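27th January

Back on the sorting task. The plan for the week was folding, but the towels are still at Gresoleo being washed and I did not want to lose the morning, so I went through the tray logs from October instead and then repeated part of the run.

The question I keep writing down in this diary is whether a machine can do the small jobs yet. Large jobs are easier to argue about. A floor is flat, a dishwasher has racks, and a pallet is the same size every time. Small jobs are where I lose confidence: putting a screw in the right compartment, taking one washer and leaving the second, closing a lid that flexes.

The October numbers, copied here so that I stop looking for them. 300 attempts at placing a single small part in a divided tray, policy running alone. 167 good placements. 55 placements in the wrong compartment, nearly all one cell over, in the long direction. The rest were drops, or the part never left the bench. I would not hire a person with that record, but I would not have believed it two years ago either.

Jestelum's report on the same policy gives a better figure. They used an opaque tray with taller walls. I think that accounts for most of the gap. A clear divider over a white surface gives very little edge to work from, and the walls show reflections that move when the view moves. A person handles this by touch and by knowing what a tray is. The policy has neither, unless the demonstrations put it there.

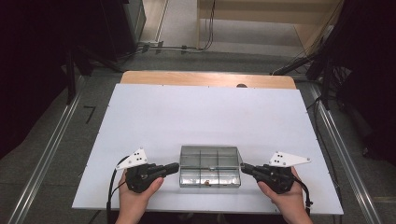

Bench notes

Clear tray near the middle of the white board, one gripper on each side, both held by hand. One small brown part in a front compartment. The marker plates need to stay in view for tracking, and it is easy to forget this when reaching across. I caught myself twice rolling the right wrist inward until the plate turned away. Both takes discarded.

Working through the grippers is a useful correction to my opinions. With fingers I would empty a tray like this without looking. With two jaws I have to plan. The first jaw steadies the tray, the second goes in from above, and if the part lies flat against a divider there is no approach that does not push the divider too. I tip the tray slightly, the part slides, and then I can take it. That tip is the whole skill. It is also a thing I never wrote into the task sheet, so half of the older demonstrations do not have it.

The cables pull a little at the end of a long reach. I have started keeping my elbows closer in.

Recorded 6 good takes before lunch, all with the tip included. Slow. I would like the same number again with the tray rotated a quarter turn, to see whether the one-cell error follows the tray or follows the table. If it follows the table it is calibration, and I have been blaming the tray for nothing.

Afternoon: call with Sisano about their packing line. They want to know if the same arrangement could load sample kits, four kinds of part, mixed bin. I said no for the mixed bin and maybe for parts presented one at a time. They said that if somebody has to present the parts one at a time, that person may as well put them in the kit. Fair. This is the same conversation I had with Cocco over cutlery drawers, where the machine could place a fork but needed the forks laid out in a row first.

So my position tonight, to be compared with whatever I think in spring: placing is close, picking from clutter is not, and recovering after a mistake is barely started. In the house that means it could put away a thing you hand to it. On the shop floor it means a feeder and a fixture, and at that point the older machines are cheaper and faster.

To do: rewrite the task sheet with the tip as its own step. Rotate the tray. Ask Jestelum for the wall height of theirs. Ask Gresoleo about the towels again.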